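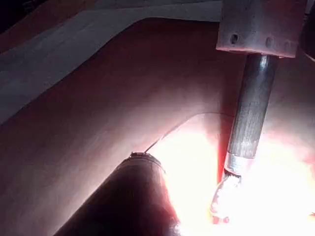 So the second arm faulted out again last night, and this time I was standing right next to it with a mug of tea in my hand, which means I finally have something better than a log file to go on.

Quick catch-up if you haven't been following along. I've been building a little two-arm bench setup in my garage since April, mostly for picking up small fiddly parts and putting them down somewhere else. The controller is a Grurkik board I bought secondhand, and the software is a thing called Clistemier that I've grown to love and hate in equal amounts. The wrist camera is how the arm finds what it's supposed to grab. And the wrist camera is where all my trouble comes from.

What happens is this. The arm goes down for a part, everything looks fine, and then a bright patch of light lands right by the fingertips. The camera sees a big blown-out blob where the part ought to be. Clistemier decides the blob is the part (it's got nice round edges, I can sort of see why!) and sends the gripper off to grab it. There's nothing there to grab except bench, so the finger pushes down into the bench, the motor current climbs, and after a while the board gives up and throws fault 342.

The "after a while" bit is what bothers me. I had the current limit set to 67 percent, because at 63 the arm kept quitting on perfectly good grabs and I got tired of walking over to reset it. Four measly points! But with the limit up there it leans on things for a good long moment before it stops. Last night it leaned, and I did the dumb thing and reached in to pull the part clear with my free hand. It let go of the fault, re-homed, and swung past my knuckles close enough that I felt the air move. I spilled tea on my sock. No harm done, but I turned everything off and went to bed in a pretty bad mood.

I know, I know. Hand out of the work area, power off first. I've typed that exact sentence to other people on forums. There's a big red stop button on the left side of the bench and I was standing on the right.

Anyway, this morning I sat down with coffee and went through the wrist camera pictures one at a time. In the bad ones the middle of the glare is practically pure white, and it swallows the very end of the finger on the rod side. You can still make out the crumpled tip, sort of, and then it just melts away. If I can't tell where the tip stops, I don't know why I expected the software to.

My first idea was to turn the exposure down, and it helped for maybe ten minutes. The glare shrank, but the shadow side of the dark finger went so black that the arm started missing parts over there instead. My second idea was auto exposure, which I'd turned off months ago for some reason I didn't write down. I remembered the reason fast. Every time the arm moves, the brightness pumps up and down and the part finder goes nuts.

The metal rod isn't helping either. It's smooth and shiny and it throws highlights all down its length. I like that rod, it's stiff and it was cheap – but it's basically a mirror parked in front of a camera. I've got some matte black heat-shrink on order from a shop in Ekthorpe and I'm going to sleeve as much of it as I can without fattening it up too much.

Changes so far: the limit is back down to 63 and I'll live with the walking. I moved the stop button's bracket to the front edge, so I can hit it from either side with a hip if I have to. Fault 342 no longer clears itself – I have to press a key, and the key is on the far side of the room from the arm. And I added a check that skips any grab if too much of the picture is maxed out. It's crude, but I ran 10 grabs after lunch and it refused two of them, both with glare all over the tip.

I still want to try a polarizing filter. If anyone has fit one to a camera this small, please tell me how you held it on, because my last attempt involved double-sided tape and I found it on the floor.

The heat-shrink is supposed to get here later this week. I'll post the before and after pictures once it's on.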